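Workshop Tips: Headlight Care on the Kuder Street Robot

The Kuder runs after dark, so its headlight wants a few minutes on the bench every month. I do mine with the battery out and the robot up on blocks.

Wipe the lens with a damp microfiber cloth. Skip the glass cleaner, which hazes plastic. Do the camera window the same way with a second cloth, then check both for grit along the seal.

Next, the bracket. Two screws hold it, and they work loose on rough pavement. Snug them by hand with the short driver. If a screw keeps turning, change the nylon nut behind it.

Set the tilt on a street at night, at the lowest brightness that still shows cracks and curbs. Save a few views from the robot's camera and look at where the light lands on the road.

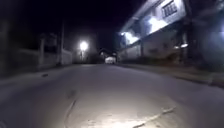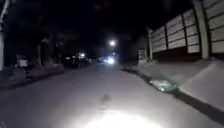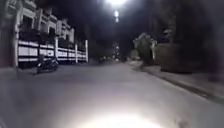 A white patch with no road texture left in it means the light is too strong or aimed too low. Tip it up one notch, drive a short stretch, and look again.

Leszek Zalewska wrote in to say that he marks the good notch with a dab of paint, and that his bracket had slipped by almost 2 notches between June and August before he started doing it.

Spare nuts are in the Renuvitz hardware kit, bag 6. Put the battery back last.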